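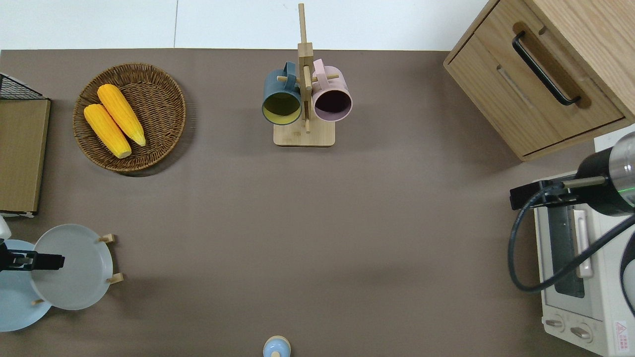 Big brown table, corn basket and mug tree at the back, plates in the rack at left.

January 17, 2023
Brurden room, tabletop kitchen layout

I wanted to write this down while it is fresh, mostly for Luuk, who gets the table next, and partly for me, who will have forgotten every bit of it by the end of the week.

The idea today was to settle the kitchen corner layout for the Cirngate set once and for all (I know, I have written that sentence in this notebook before). We keep putting things down wherever there is a gap, and then the middle of the table fills up and there is no room left to do anything. So I started from the middle this time and kept it bare, and let everything else find a place along the edges. It feels so much better to stand at! I had thought the table was too small, and I was ready to ask Seok for a bigger one, but I am taking that back.

The basket of corn went toward the back. I like it there. The two cobs lie side by side in it without rolling about, and the rim is shallow enough that you can get your fingers under them easily. I tried the basket close to the front edge earlier in the morning and kept catching it with my sleeve, so please leave it at the back, Luuk, even if it looks lonely.

The mug tree is also at the back, with the dark teal mug on the left side. It is my favorite of the lot because of the yellow inside, and it is easy to tell from across the room which way it is facing. Hook the handle well over the peg. A mug that is only half on will hang there quite happily until you bump the table, and I lost a perfectly good one that way last June.

Plates are in the little wooden rack at the left corner, the gray one and the pale blue one. The rack holds them nearly upright and I have no complaints, except that I would like the pegs a touch farther apart for the thicker plates in the Brestora box. I measured one of those at 20 mm across the rim, which seemed like a lot for a plate, so I measured it again and it was the same.

Then the storage unit, which took up most of the afternoon. I went back and forth on whether to use the top of it at all, but the wooden board sits flat up there between the raised panels, and it seemed a waste to leave it empty. The tall white container with the clear lower part is standing on it now. I weighed that before it went up and got roughly 800 grams, and the board does not seem to mind. The grid covering has gone wavy on the long side. I smoothed it with my hand and it went right back to being wavy, so it can stay that way until somebody has patience and a fresh sheet. The little colored fasteners at the corners are holding, pink and teal and so on, and I would not take them off without having spares within reach.

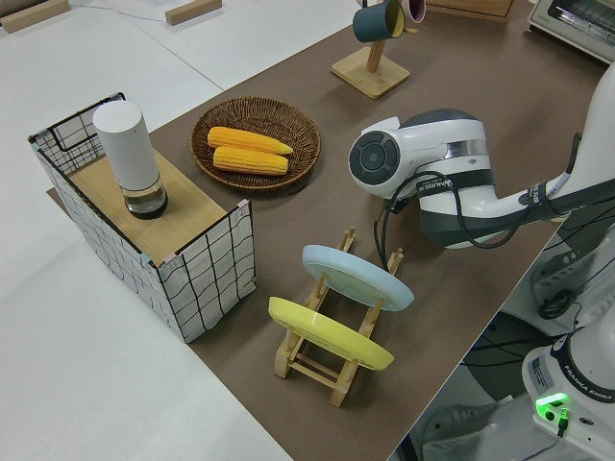

Still to do

Ask Seok about a second basket. One is fine for the corn, but the bread has been living in a drawer.

New covering for the storage unit, cut 50 mm longer than last time so there is something to fold under.

Luuk Van der Linden has the table tomorrow morning. Luuk, move whatever you need to, only put the mugs back on the tree when you finish – and there is half a coffee cake in the office if you get in early enough.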